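Speaker notes: The Caltament two-arm bench kit, findings from a loan period

June 25, 2018
By the Equipment Review Office, Figueroa Institute, Stadberg

This site uses cookies to remember your settings. By continuing to read you accept their use.

Opening (keep short)

Good morning. These notes accompany the talk on the Caltament bench kit, which is supplied by Prarkatmont and which our office had on loan for 20 working days. The talk is meant for colleagues who may be asked to approve a purchase or a hire, and who have not necessarily worked with robot arms before. No knowledge of programming is assumed.

Please say at the start that the Institute paid the normal carriage charge and received no fee. Prarkatmont was shown the findings before today and asked for one change, to the name of a cable. The change was made.

What is on offer

Caltament is sold as a set: two small arms with grippers, a control box, two leader handles for the operator, and the software. The operator moves the handles and the arms follow. Sessions can be recorded and used later to teach the arms to repeat a task without a person at the handles. The review covers both uses, although most of our time went on the first.

The supplier offers two ways of paying. The kit may be bought outright, in which case help is limited to written questions. It may also be hired with a service plan at £600 a month, which includes replacement of worn gripper parts and a telephone line during office hours. Mention that the hire price was quoted to us in writing and that other institutions should ask for their own figure.

Pause for questions on price. There are usually several, and it is better to take them at this point than to have them return during the results.

Choice of tasks

The supplier's own trial tasks use foam blocks and plastic cups. We accept these as a fair check that the kit is in working order, but they say little about handling objects that hang, swing or have a delicate end. The office therefore set up a station with a calligraphy brush rack, borrowed from the Institute's evening classes. The task was to take a named brush off the rack and later return it.

A brush of this sort hangs bristles down and is free to move. If the gripper arrives too quickly the handle swings away. If it closes too low it meets the bristles, which our art tutors asked us to protect. A thin handle and a thick handle also need different openings, and the same operator must change between them without leaving the controls.

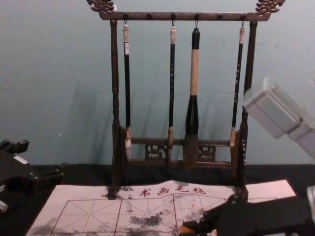
The brush rack station, with the thick-handled brush third from the left.

Point out the difference in size between the third brush and the others. The large brush was expected to be the harder one. In our trials it was the easier, as the wide handle gave the fingers more to close on and its weight kept it steady. The thin brushes on either side gave most of the trouble.

The practice sheet printed with a red grid was left on the table throughout the loan. Operators used the grid lines to judge how far forward a gripper had come, and several said that they would like something similar marked on any bench bought for the kit. The supplier does not provide a marked surface. A printed sheet of any kind would do, provided that it is fixed down – ours was loose and had to be straightened between sessions.

Results of the trial

A total of 65 attempts were logged. An attempt was counted as good when the brush was lifted from its hook, held clear of the rack, and hung up again without a person touching it. On that measure 52 attempts were good, or four in every five.

Do not present this as a general success rate. The operators were members of staff with one morning of training, the rack was always the same one, and each attempt was allowed to take as long as the operator wished. The log does not tell us how the kit would perform in a workshop with a queue.

Of the attempts that were not good, most failed on the return. Lifting a brush is a matter of closing the gripper and moving up and forward. Putting it back means finding a small hook with a small loop, and the operator has no sense of touch through the handles. Two operators learned to steady the handle with the second arm, and their results improved a good deal. The rest worked with one arm and kept the other parked at the side.

The spacing of the brushes also matters. A gripper of this width needs room on both sides of a handle, and the office would advise any user planning a similar task to measure the gaps first. The supplier lists a narrow set of fingers as an extra. We did not have them on loan and can offer no view.
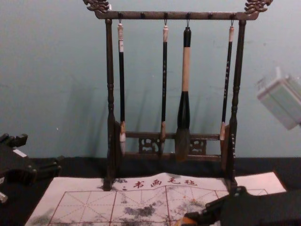

Can one person run both arms at the same time?

With practice one person can run both, as each hand holds its own leader handle. Our staff found it tiring after half an hour, and the office recommends short turns with a second person present to keep the log.

Setting up and daily use

Unpacking and fixing the arms to the table took one afternoon. The printed guide is clear up to the point at which the control box is joined to the computer, where it refers to a menu that has since been renamed. The telephone line resolved this on the first call.

The following should be read out slowly, as members of the audience tend to write it down:

The table must not rock. Ours was replaced on the second day with a heavier one.
Both arms must be sent to their rest position before the power is turned off, or they will drop.
The area behind the objects should be plain if recordings are to be used for teaching the arms.
The stop button should be within reach of the person keeping the log as well as the operator.

Noise was low and no complaint was received from neighbouring rooms. The grippers do not become hot in ordinary use, according to the supplier, and nothing we noticed suggested otherwise.

Teaching the arms from recordings

This part of the talk should be kept modest. The office made recordings of the brush task and passed them through the supplier's software on the last days of the loan. The arms then made the first half of the movement by themselves in a fair number of runs and reached for the correct brush. They did not hang a brush up again unaided during the loan. Prarkatmont considers that more recordings would have been needed, and we have no reason to disagree. A second loan has been requested for July so that this can be looked at properly.

Recommendation

The office recommends hire with the service plan for departments wishing to teach the handling of small objects, or to collect recordings of their own. It does not at present recommend outright purchase. The written help was slow in comparison with the telephone line – on one occasion a reply took six days – and a department without its own technician would feel the lack.

Departments that need the same action repeated quickly all day should look at other equipment. Caltament is not sold for that purpose and the supplier said as much at our first meeting.

Copies of the log are held at the Figueroa front desk and may be read there. The slides will be sent to all who signed the attendance sheet.

Reader comments (3)

bench_and_vice: Thank you for putting the notes up. Were the handles the older type with the trigger or the newer type with the ring? We hired the older ones and the trigger was stiff.

Stadberg evening student: Pleased to hear the bristles were considered. Large brushes are costly to replace.

papercut44: The remark about the renamed menu would have saved us a morning. Is the heavier table an Institute one, or can it be ordered from the supplier?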